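七月的茶桌，我们想请你来坐坐

Skukaton 夏季冷茶桌开张通稿
撰文：Carola Kohlhase

大家好，我是 Carola，在 Skukaton 负责茶桌这一块。公关那边的同事给过我一份写通稿的模板，开头要写“隆重推出”，我写了两遍都觉得不像自己说的话，索性按平时聊天的样子来写了，各位编辑老师多包涵，需要删的地方尽管删。

先说正事：今年七月，我们在 Lekbridge 的店里开一张夏季冷茶桌。每天下午 2 点开始，一直到店里打烊。瓶装茶、冰、一小份点心，坐下来慢慢喝。不用会员卡，也不用提前在网上填一堆表格，推门进来找个位子就行。

为什么做冷茶？去年夏天 Lekbridge 热得离谱，我们还在那儿认认真真地煮水、温壶、讲茶叶怎么舒展，客人一边擦汗一边点头，我自己讲到一半都想去开冰箱。有位常来的老太太走的时候拍拍我的手，说姑娘，下次给我来瓶凉的吧。这句话我记了一整年！所以今年开春我们就开始琢磨，怎么把一瓶买来就能喝的茶，也摆得像样一点，喝得舒服一点。

我们最后定下来的做法很简单。茶就用瓶装的，深色的那种，味道干净，冰一化也不至于太寡淡。前后试喝了 8 种，办公室里那阵子人人晚上睡不着。功夫主要花在桌面上：瓶子怎么放，冰用什么装，点心和茶之间隔多远手才顺。听着琐碎吧？可你真坐下来喝一下午，在意的就是这些。

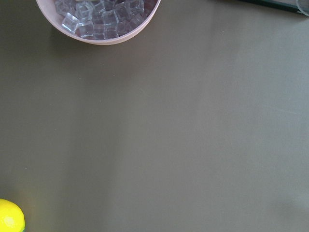
说到碗，我得夸一下 Salazar，这次桌上的器皿都是他们工作室帮着配的。一开始他们送来一整箱白的，好看是好看，放在我们那种深色桌子上有点像医院。后来换了几样带颜色的，粉的、淡绿的，一摆上去整张桌子就松下来了。大的那只粉碗我尤其喜欢，口宽，拿勺子往里一伸就能舀，不用跟冰桶较劲。我家里现在也有一只同样的，装过水果，装过毛豆，还装过我女儿的发绳。

瓶架是另外一件让我得意的东西。之前我们试过把茶瓶直接竖在桌上，几瓶一排，看着像便利店的货架，手一碰还容易倒。Jirport 的人听我抱怨完，给我看了他们的铜色铁丝架，一圈一圈的环连在一起，瓶子斜着搁进去，旁边有一道高高弯起来的提手。整个架子拎起来就走，从后厨到茶桌，再从这桌到那桌，都不费劲。我第一次拎的时候还特意在店里多绕了一圈。

托盘倒是吵了好久。有人要木头的，有人要不带字的，我要这个白色圆角的，上面有一行细细的花体字“Rabbit”。我承认没什么道理，就是觉得可爱。夏天嘛，桌上总得有一样东西让人看了想笑一下。 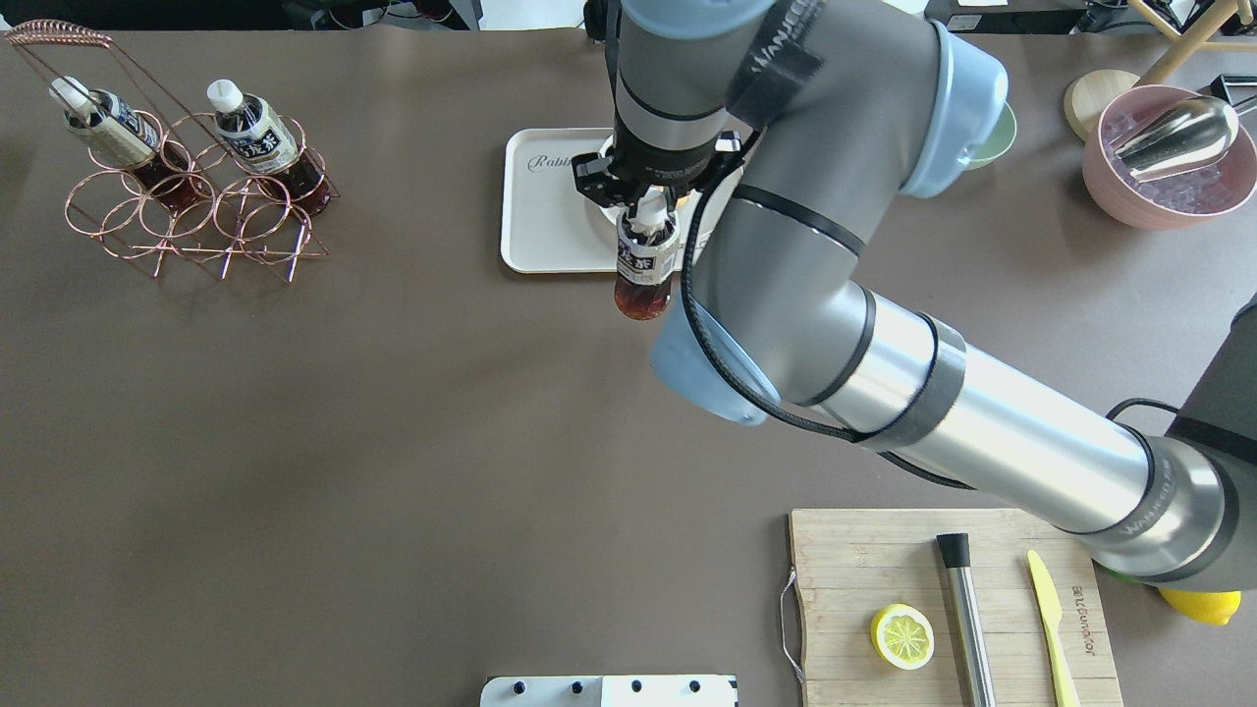

夏季冷茶桌：铜色瓶架、白色托盘，粉碗里是冰块和金属冰勺。

再讲讲怎么喝。我们没有规定顺序，不过第一次来的朋友老是问我，那我就把自己的习惯写在这儿。先往杯子里放冰，别放满，半杯多一点就好。茶沿着杯壁倒，倒慢些。第一口先别急着配点心，光喝茶，让嘴里凉下来。然后掰一小块点心，再喝第二口，这时候茶味会厚一点，甜的也没那么甜了。等到第三口，随便你怎么喝，我反正是整杯端起来的。

有人不爱加冰，完全没问题，跟店里说一声，我们给你拿一瓶冷藏的直接喝。带小朋友来的，可以换成大麦茶，这个也在单子上。怕凉的长辈想喝热的，炉子还在，水也一直有，我们可没打算把热茶赶出去。

点心这部分我本来想省掉的，怕喧宾夺主。结果试桌那天有同事买了烤的面点回来，编成一圈的那种，金黄金黄的，往圆盘里一放，大家的手就停不下来了。于是点心正式进了单子！我们请街角的面包房每天送两回，早上一回，下午一回。口味会换，编花的圈形这款整个七月都留着。

餐巾用的是深灰色的布餐巾。我知道纸的方便，可是冰碗拿来拿去，桌上总会有水，布的擦起来踏实，折好放在托盘旁边也安静。边上起一点毛我也不介意，洗多了就是那样，我觉得比崭新笔挺的顺眼。淡绿的小碗是留给客人自己用的，放坚果、放糖、放果核，都行。还有位试桌的朋友把手表摘下来搁进去了，走的时候差点忘拿，所以请各位离开前看一眼小碗！

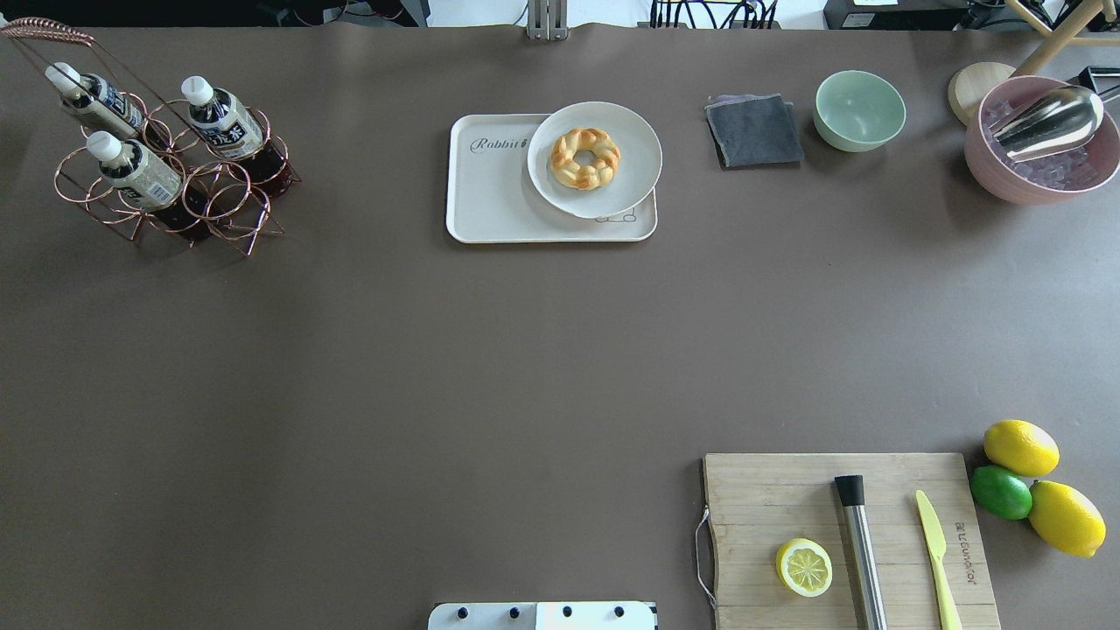

茶、冰与编花圈形点心，Skukaton 夏季茶桌。

这张桌子的中间我们刻意空着一大片。设计稿上原来有花瓶，有小卡片，还有一盏灯，我一样一样往下撤，撤到同事都急了。可是来喝茶的人会带书，带电脑，带刚买的菜，胳膊也要有地方搁。我自己去别家喝茶最怕的就是桌面摆得满满当当，连手机都没处放，只好抱在怀里。桌上的东西都往边上靠，中间归你。

几件实用的信息，麻烦编辑老师帮忙保留：

地点在 Skukaton 的 Lekbridge 店，进门右手边，靠窗。
时间是整个七月，每天下午 2 点起。
店里一次大约能坐 30 位，人多的时候请稍等一会儿，等位的朋友我们会先送上一杯凉的。
想包下一整段下午办生日或者小聚会的，最多可以接 40 位，需要把外间也打开，请提前跟店里打招呼。
瓶架和粉碗在店里可以买到，数量不多，卖完要等 Jirport 和 Salazar 下一批做出来。托盘暂时不卖，问的人已经不少了，我在努力。

另外，我每天下午都会在店里待一阵子。如果你看见一个拎着瓶架到处走的人，八成就是我。有意见当面讲最好，茶太淡了、冰太多了、点心太硬了，都可以讲，我有个小本子专门记这些。去年老太太那句话就写在第一页上，我也给她寄了邀请卡，她回信说会带牌友一起来，让我多备点冰。

媒体朋友想来拍摄或者试喝，直接联系 Skukaton 店务组找 Carola Kohlhase 就可以。上午店里比较清静，光线也好，适合拍桌面；下午热闹，适合拍人，不过拍客人之前请先问一声。需要大图的话在邮件里注明用途，我们会尽快发过去。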